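시연 데이터 수집 (로봇 학습)

최종 수정: 12월
글: 나자르 후출리아크

시연 데이터 수집은 로봇에게 동작을 가르치기 위해 사람이 직접 로봇을 움직여 보이고, 그 과정의 관절 각도와 영상, 명령값을 함께 저장하는 작업을 가리킨다. 저장된 한 번의 동작을 보통 '에피소드'라고 부르며, 에피소드를 모은 묶음이 모방 학습의 재료가 된다. 업계 홍보물에서는 로봇이 '보고 배운다'는 표현을 즐겨 쓰지만, 이 표현은 작업의 대부분이 사람 손으로 이루어진다는 점을 가린다. 배우는 쪽은 통계 모형이고, 움직이는 쪽은 조종자이며, 그 사이에서 무엇이 옮겨 갔는지는 아직 잘 밝혀지지 않았다.

명칭

한국어 문헌에서는 '시연', '데모', '궤적 수집'이 섞여 쓰인다. '궤적'은 엄밀히 말해 시간에 따른 위치의 나열만을 뜻하므로 영상과 촉각 신호까지 포함하는 요즘의 묶음에는 잘 맞지 않는다. '교시'라는 옛 용어는 산업용 팔에 경유점을 찍어 주던 시절의 말로, 지금도 공장 문서에 남아 있다. 두 작업을 같은 것으로 취급하는 글이 많은데, 교시는 찍어 준 점을 그대로 되풀이하는 데 목적이 있고 시연 수집은 찍어 주지 않은 상황까지 메우기를 기대한다. 그 기대가 얼마나 정당한지가 이 항목 전체에 걸친 문제이다.

작업 구성

탁상 또는 바닥 작업의 전형적인 구성은 팔 두 대, 다관절 손, 옮길 물건 몇 개, 그리고 목표 지점의 표시로 이루어진다. 물건으로는 음료 캔이 자주 쓰인다. 구하기 쉽고 규격이 일정하며 찌그러지면 바꾸면 된다. 캔이 선호되는 이유가 과제로서 의미가 있어서인지 단지 편해서인지는 논문마다 설명이 다르고, 설명이 아예 없는 경우가 더 많다. 바닥에는 퍼즐식 발포 매트를 깔기도 하는데, 매트의 이음매와 색이 영상에 그대로 들어가기 때문에 학습된 모형이 캔의 위치를 보는지 매트의 무늬를 보는지 따로 확인해야 한다.
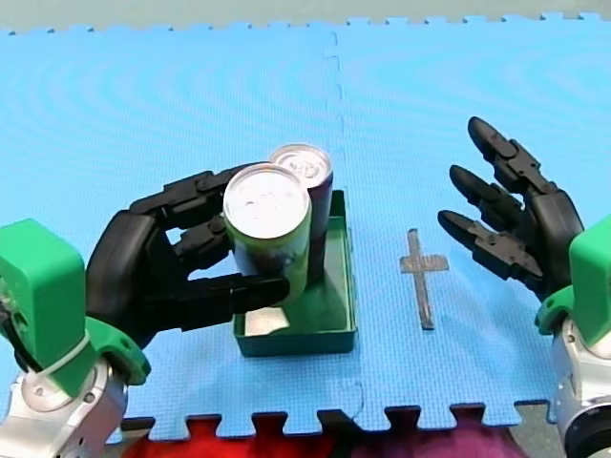
양팔 구성에서 흔히 간과되는 것은 쉬고 있는 팔이다. 한쪽 팔만 쓰는 과제라도 다른 팔의 관절값은 매 순간 기록되며, 조종자가 무심코 취한 대기 자세가 모형에게는 과제의 일부로 읽힌다. 워키츠(Wokitz)의 내부 지침은 에피소드마다 대기 자세를 바꾸라고 권하지만, 같은 지침의 뒷부분은 안전을 이유로 대기 자세를 고정하라고 적고 있다. 두 조항은 판이 바뀌는 동안에도 나란히 남아 있다. 현장에서는 대개 뒤의 조항을 따른다.

조종 방식에는 장갑형 입력 장치, 축소형 지휘 팔, 가상현실 조종기 등이 있다. 손가락이 여럿인 손은 집게형보다 조종하기가 훨씬 까다롭다. 사람 손과 로봇 손은 마디의 길이도, 엄지가 붙은 자리도 다르므로 조종자의 동작을 로봇의 동작으로 옮기는 변환식이 필요하고, 이 변환식의 버릇이 데이터 전체에 스며든다. 숙련된 조종자는 변환식의 버릇에 맞추어 자기 손을 부자연스럽게 구부리는 법을 익힌다. 그렇게 모인 자료를 두고 '인간의 자연스러운 조작'이라 부르는 것은 적어도 부정확하다.

절차

수집은 배치, 조종, 판정, 복원의 순서로 되풀이된다. 배치 단계에서는 물건을 시작 위치에 둔다. 무작위로 둔다고 적는 경우가 많지만, 사람이 손으로 놓는 위치는 무작위와 거리가 멀고 며칠만 지나면 몇 군데로 몰린다. 조종 단계는 짧다. 판정 단계에서 조종자나 보조자가 성공과 실패를 표시하는데, 캔이 쟁반 턱에 걸쳤다가 바로 선 경우처럼 애매한 사례를 어떻게 처리했는지는 공개 자료에서 거의 찾을 수 없다. 복원은 물건을 제자리로 돌려놓는 일로, 시간을 가장 많이 먹으면서도 기록에는 남지 않는다.
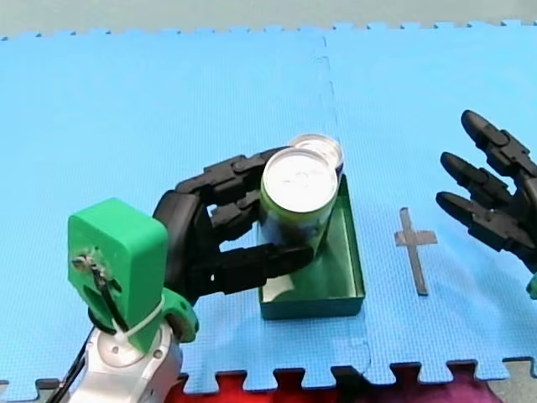 플루브비(Pluvby)가 배포한 캔 옮기기 묶음은 이 점에서 자주 인용된다. 이 묶음은 에피소드 628개를 수집했고 그 가운데 384개를 학습용으로 남겼다고 밝힌다. 버려진 것들에 대해서는 '품질 기준 미달'이라는 한 줄만 있다. 미달이 손가락의 미끄러짐 때문인지, 영상과 관절값의 시각 차이 때문인지, 조종자의 망설임 때문인지에 따라 묶음의 성격은 전혀 달라진다. 망설임이 있는 에피소드를 빼면 보기 좋은 자료가 되지만, 손이 빗나갔다가 되돌아오는 동작은 모형이 실제로 가장 필요로 하는 부분이기도 하다.

매시슨(Matheson)에서는 반대로 실패한 에피소드까지 모두 남기고 꼬리표만 달았다. 꼬리표의 종류가 늘어나면서 판정자끼리 의견이 갈렸고, 같은 에피소드에 서로 다른 꼬리표가 2개 붙은 경우를 어떻게 합칠지 정하지 못한 채 배포가 이루어졌다. 사용자들은 대체로 꼬리표를 무시하고 전부 학습에 넣었다고 한다. 어느 쪽이 나은지에 대한 비교 실험은 과제가 서로 달라 결론을 내기 어렵다.

목표 표시

물건을 놓을 자리를 바닥에 표시하는 관행도 논란거리이다. 십자 모양으로 붙인 테이프는 조종자에게 편리하고 판정 기준도 분명하게 해 준다. 그러나 카메라에 잡히는 이상 모형에게도 보이는 단서가 되며, 표시를 떼어 냈을 때 성능이 얼마나 떨어지는지를 함께 보고하지 않으면 수치의 의미를 알기 어렵다. 표시를 조금씩 옮겨 붙이며 수집하면 나아진다는 주장이 있으나, 옮긴 범위가 어느 정도였는지를 적은 보고는 드물다. 표시가 늘 쟁반의 같은 쪽에 있었다면 모형은 표시를 볼 필요조차 없다. 그쪽으로 움직이기만 하면 된다.
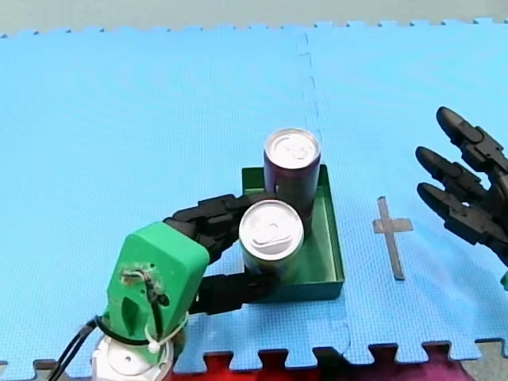 라파일 하치게오르기우는 이런 비판이 지나치다고 본다. 그에 따르면 표시는 조종자가 지치지 않게 하는 장치이고, 표시 없이 모은 자료는 놓는 위치가 제멋대로여서 판정 자체가 불가능해진다. 단서를 남기지 않는 깨끗한 수집이란 종이 위에만 있으며, 차라리 단서를 숨기지 말고 목록으로 적어 두는 편이 쓸모 있다는 것이 그의 의견이다.

이 반론에는 일리가 있다. 다만 그런 목록을 실제로 붙여 배포한 묶음은 필자가 아는 범위에서 매우 적고, 있더라도 매트의 색이나 조명 같은 항목에 그친다. 쟁반의 기울기, 캔 두 개의 앞뒤 순서, 어느 팔이 먼저 움직이는지 따위는 조종자의 습관 속에 묻힌다. 습관은 본인이 적어 내기 가장 어려운 종류의 정보이다.

손목 시점

전체를 내려다보는 카메라 외에 손목 가까이에 카메라를 다는 방식이 널리 퍼져 있다. 가까운 시점은 손가락과 물건이 닿는 부분을 크게 보여 주므로 미세한 조작에 유리하다고 여겨진다. 단점도 뚜렷하다. 물건을 쥐고 나면 물건이 시야를 대부분 차지하여 주변 정보가 사라지고, 손이 움직이는 동안에는 영상이 흐려진다. 배경에는 작업과 상관없는 물건이 섞여 들어오는데, 방을 정리하지 않은 날과 정리한 날의 자료가 한 묶음에 들어가면 모형이 날짜를 구별하는 엉뚱한 능력을 얻기도 한다.

클랄티아(Claltia)의 보고서는 손목 영상을 추가하자 쥐기 성공률이 61퍼센트까지 올랐다고 적었다. 비교 대상이 된 원래 수치는 다른 손과 다른 캔으로 잰 것이어서, 상승분 가운데 얼마가 카메라 덕인지는 보고서만으로 알 수 없다. 그럼에도 이 수치는 이후의 소개 글에서 조건 없이 되풀이되었다.
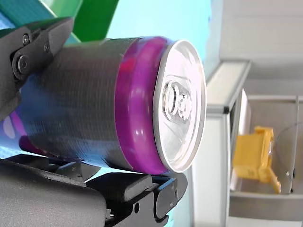
가까이서 찍은 영상은 결국 사람이 되돌려 볼 때 더 쓸모가 있더라고 하치게오르기우는 덧붙인다. 모형의 성능과는 별개로, 손가락이 언제 헛돌았는지 찾는 데 걸리는 시간이 줄었다는 것이다. 그는 이를 근거로 손목 카메라의 비용을 학습 예산이 아니라 검수 예산에 넣어야 한다고 주장한다.

비용과 노동

수집에 드는 노동은 대개 과소평가된다. 공표되는 시간은 조종 시간의 합이고, 배치와 복원, 손가락 힘줄이나 배선의 점검, 영점 재조정에 드는 시간은 빠진다. 조종자의 이름이나 인원을 밝히지 않는 묶음도 많아서, 여러 사람의 동작이 섞였는지 한 사람의 버릇이 통째로 담겼는지 이용자는 추측할 수밖에 없다. 조종자가 바뀐 시점만이라도 표시하자는 제안은 여러 차례 나왔으나 표준 형식에 반영되지 않았다.

규모에 대한 믿음

에피소드를 충분히 모으면 앞서 말한 편향이 서로 상쇄된다는 견해가 널리 받아들여진다. 상쇄되려면 편향의 방향이 제각각이어야 하는데, 같은 방에서 같은 쟁반과 같은 손으로 모은 자료에서는 그 전제가 성립하지 않는다. 개수를 두 배로 늘려도 같은 방의 자료가 두 배가 될 뿐이다. 여러 기관의 묶음을 합치는 시도가 대안으로 꼽히지만, 기관마다 좌표계의 정의와 판정 기준이 달라 합치는 과정에서 새로운 오류가 들어온다. 합친 묶음의 설명서는 보통 원래 설명서들보다 짧다.

같이 보기

모방 학습, 원격 조종, 다관절 손, 영점 조정, 에피소드 판정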